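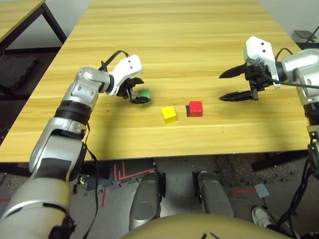
September, workshop book, Castau guide (second edition)

Started before nine with a big pot of tea and the chapter on the Mutach crossing, which I had promised myself I would leave alone until the maps were back. Well, I didn't leave it alone. The trouble is that the old text talks about the border post as if you could still wander up to the barrier, and our notes from the spring trip say visitors are now stopped at the lower car park and taken up in a minibus. I have rewritten the opening two paragraphs and moved the bit about the customs house further down, where it sits much more comfortably next to the walk along the old fence line.

Lefteris Papadakis rang mid-morning about the photographs and we ended up talking for the best part of an hour (my fault, I asked about his knee). He has been through the whole Giannakopoulos collection and thinks 4 of the prints are good enough for full pages. I would dearly like the one of the railway bridge in snow, but he says the negative is scratched right through the sky and it would need a good deal of cleaning up. Left it with him. If anyone in the office speaks to him before I do, please ask whether the captions on the backs are in the family's hand or were added later by the dealer. It matters for the credits page.

Page count is 163 with the index, or it was at lunchtime. Plikgate want the spine width fixed before they quote, so I must stop adding things. Having said that, I have added a short box on what to carry – passport, a little cash in both currencies, and a proper coat, as the wind on that plateau is dreadful even in a kind month.

Afternoon went on the height of the pass. The first edition says 2426 metres and the sketch map has a different figure that I can't read with any confidence, my own writing being what it is. I have kept 2426 for now and put a pencil ring round it. The surveyor's sheet should be in the flat drawer under the window, second from the bottom, unless somebody has tidied.

Made 3 dummy copies on the heavier paper. The fold is cracking a bit at the back cover, so I tried scoring first with the bone folder and that was a good deal better, though slow. The thinner paper takes the fold beautifully but the type shows through from the other side, and on the timeline spread it is really quite distracting. Will try the cream stock tomorrow if there is any left in the cupboard.

Still to do: blurb for the shop page (the present one calls the crossing "little known" twice in five lines), ferry times, spelling of the upper village, and a reply to Lefteris about the bridge.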